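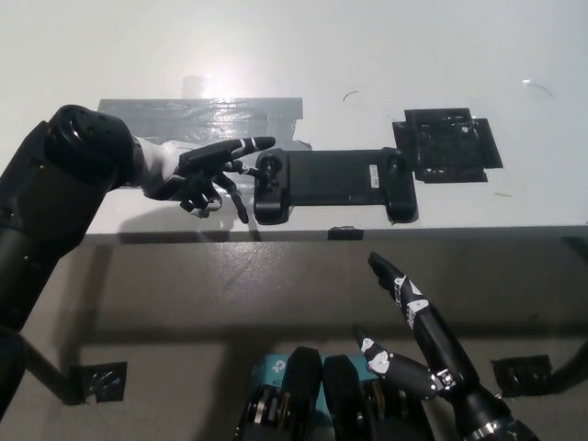 Brorkwood Phone Grip: Two Months In

Reviewed by Fletcher Tawhiri, 26/10/2022

I play games on my phone on the train, 40 minutes each way, and touch controls had worn me out. My thumbs covered half of what I needed to see. I bought the black Brorkwood after returning a Jakness that wouldn't stay paired.

Fit

The phone lies in the flat center section between the two rounded grips. Mine goes in with a thin case on. With a thick case it doesn't, and my sister's larger phone had to come out of its case before it would seat. Nothing slipped, even when the train stopped hard.

Sticks and buttons

The left stick is the best part. It has a steady pull and comes back to center every time. I use it mostly for racing and an old soccer game, and small corrections are easy. The buttons are a bit stiff and louder than I'd like in a quiet car. They have loosened slightly with use.

Battery

Brorkwood claims 9 hours. I charge it on Sunday nights and it lasts the work week with some left over. There is no battery readout, only a light that blinks when it gets low, and the blinking starts late.

Software

The app is poor. It asked for my location, crashed twice during setup and offered an update it couldn't install. I deleted it and the grip still works. You lose button remapping, so if you need that, look at the Trosar.

Comfort

I have large hands and can play for an hour before my wrists notice. Manaia Kereama, who sits across from me most mornings, has small hands and found the reach to the shoulder buttons too long.

Worth buying if you already know your phone fits. Hinds had it for less than the maker's own store when I ordered, and shipping took four days.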